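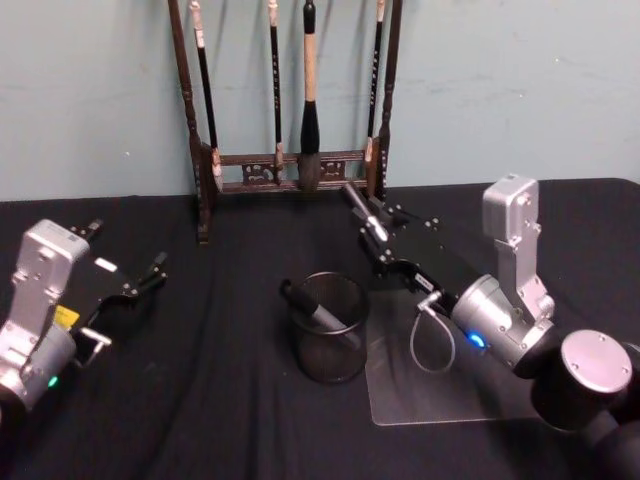
Brush rack, mesh pot and acrylic plate on the black cloth.

Workshop notebook, lettering and brush bench
November 2020

Got the bench laid out again after the October clear-out. Black cloth down, rack at the back against the wall, mesh pen holder in the middle and a bit to the left, clear plate to the right of it. Four brushes on the rack. One pen in the pot. Everything else is in the drawers or in the crate marked Deldale.

Rack

Dark wood, turned posts, carved openwork panels along the bottom rail. It came with the Peñalver lot and I have it in the book as item 1113. Begoñe thinks the finish is newer than the turning. I can't tell. I went over it with a dry hog-hair brush and then a barely damp cotton cloth, and the carving took most of the morning. There was a grey paste down in the corners of the openwork, old ink and dust I should think, and it only shifted with a cocktail stick. No solvent used anywhere. If anyone wants to wax it, please ask me first, I'd like to see how it looks after a few weeks in this room.

One joint at the bottom rail had a slight rock in it. Not glued. I packed it with a sliver of card and it has held so far. Pencil mark on the underside so we can see if it creeps.

Keep it pushed back to the wall. When it was nearer the front I caught it twice with my sleeve.

Brushes

Left to right as they hang now, and please put them back in this order because the cards follow it.

First, slim black handle with the beige band. Washed in cool water, reshaped with fingers, hung. Comes to a decent point. Good for the small captions on the Flostcombe labels.

Second, thin black one with the light markings on the shaft. Loose ferrule when it came in. I ran a little thinned shellac round the join and left it alone for two days. Seems firm. Don't soak this one above the ferrule.

Third, the big one with the wrapped handle. This was the worst of them. The bristle was set solid nearly halfway up when we unpacked it, and it needed five changes of water before it ran clear. Lukewarm, never hot, no soap until the last go and then only a smear of the plain olive oil stuff. Iker combed it out with the coarse bone comb and lost a few hairs, fewer than I expected. It still splays to one side when loaded. For big strokes it doesn't matter much. The wrapping on the handle is sound but it picks up finger marks, so clean hands.

Fourth, slender black one, pale tip. Nothing done except a rinse. Iker likes it for thin verticals. I find it too springy, but that may be my hand.

All four go on the rack point down. I know the Birden sheet says they can stand in a jar overnight. We did that in October and got water down into the glue on two of the cheap practice brushes, and both heads came off. So, point down, and squeeze them out in a rag before they go up.

Pen holder

The black wire mesh one from the office shelf. The ceramic pot is nicer to look at but you can't see what is drying in the bottom of it, and the mesh lets the air through. The trouble is that with a single pen in it, the pen slides over and lies at a slant. Put it in cap up. I had one leak the other way round and it went through the mesh and on to the cloth. On black cloth you don't notice until you put paper on top.

Refills are in the second drawer. There was a box of 40 in October and we are well into it, so I have put another on the Flostcombe order, stock number 1756. They had it listed under markers, which is why Begoñe couldn't find it.

Acrylic plate

Using it flat on the cloth as a surface for test strokes. It wipes clean with a damp rag and you can slip a ruled sheet under it. Ink beads on it more than it does on glazed tile, so it tells you how much you have loaded but very little about how the stroke will sit on paper. Do the loading on the plate and judge the stroke on the 100 gsm offcuts.

It is hard to see against the cloth. Begoñe put her elbow on it and it skated. I have thought about a strip of tape along one edge. For now it lives to the right of the pot and not stacked on anything. No paper towel on it please, it scratches. The soft yellow rags are for this.

Cloth and wall

Cloth is the heavy black one, shaken out and rolled with the sticky roller. It does show lint. I prefer it to the white because it doesn't throw light back up when you are looking at a bristle tip, and the pale ferrules stand out well on it. It wants washing on its own, it bled the first time and turned a towel grey.

The wall behind is scuffed and marked. I tried a sponge on one patch low down and it only made a shiny spot, so I stopped. It can wait until the room is painted. The blue-grey is fine to work against.

Tried today

Two sheets of long horizontals with the big brush, ink ground for ten minutes, then again at fifteen. The fifteen-minute ink was better, blacker and less feathering at the start of the stroke. The splay shows up as a dry streak along the lower edge, always in the same place. Turning the brush a quarter in the hand hides it for three or four strokes and then it comes back. Sheets are in the flat folder, initialled on the back.

Iker did a page of the Deldale heading with the fourth brush. Spacing is tight after the second letter. He wants to redo it on the heavier paper.

To do

Card for the second brush, with the date of the shellac.
Look at the pencil mark under the rack rail again at the end of the month.
Ask Peñalver whether there was a lid or a tray with item 1113. There are two small holes under the rail that don't match anything we have.
New rags.
Begoñe to send me her notes on the comb, I want to know which side she starts from.
Move the ink stones out of the window, they are getting the sun after lunch.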